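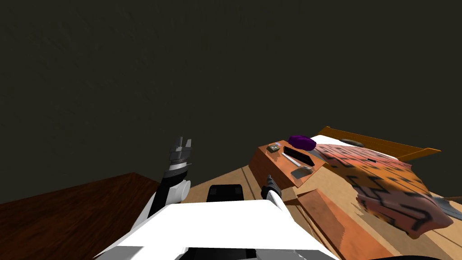

A rendering with the dark wall and the brown wood surface.

Paint and plaster: what we learned from the Taston reading room

The reading room at Taston reopened on August 11, 2018, after nine weeks of work. Several members have written in to ask about the walls, mostly wanting to know whether a very dark color makes a room hard to use. The short answer is that it depends on the lamps.

The old walls were cream gloss over woodchip paper. Taking the paper off was the slowest part of the job. Under it we found two layers of distemper, which has to be washed off before modern paint will stick. Anyone planning the same work should test a patch first. Rub it with a damp sponge, and if color comes away on the sponge you have distemper and should allow extra days.

Once the walls were clean, the plaster was patched with lime and left to dry. Poppy Clegg ran the job and would not let anyone paint until the moisture readings had stayed level for a full week. This put the schedule back. It also meant we had no blistering on the north wall, where the old downpipe used to leak.

The color was picked from a shortlist of five. Sample boards were propped up in the room and looked at in the morning, in the late afternoon and with the lamps on. The greens all went gray by evening. The one we chose is close to black at night and shows more green by day. It is a flat finish, so it marks easily near door handles and chair backs. We have kept a labeled tin in the cupboard for touch-ups – please stir it well, as the pigment settles.

Lighting came to more than planned. The single ceiling fitting has gone and there are now shaded lamps at each table, on a circuit of their own. The electrician's bill was $2911. Paint and lining materials added $971. We had set aside $4000 for the two together, so there was a little left over, and it went toward felt pads for the chairs.

Opinion is split on the result. Regular evening readers like it, and say there is less glare off the page. Some of those who come in the morning find it gloomy, and two have moved to the tables by the front window. We will leave things as they are through the winter and ask again in spring.

The hall at Walau is next. It has the same woodchip paper and a much higher ceiling, so a tower scaffold will be needed. Work there will not start until the roof has been looked at.

The Tóth bequest books have gone back on their old shelves, in the same order as before. The map drawers are still in storage and can be seen by appointment.

We have 50 printed copies of the paint notes, with the full list of products and drying times. They are free from the front desk, or can be mailed if you send a stamped envelope.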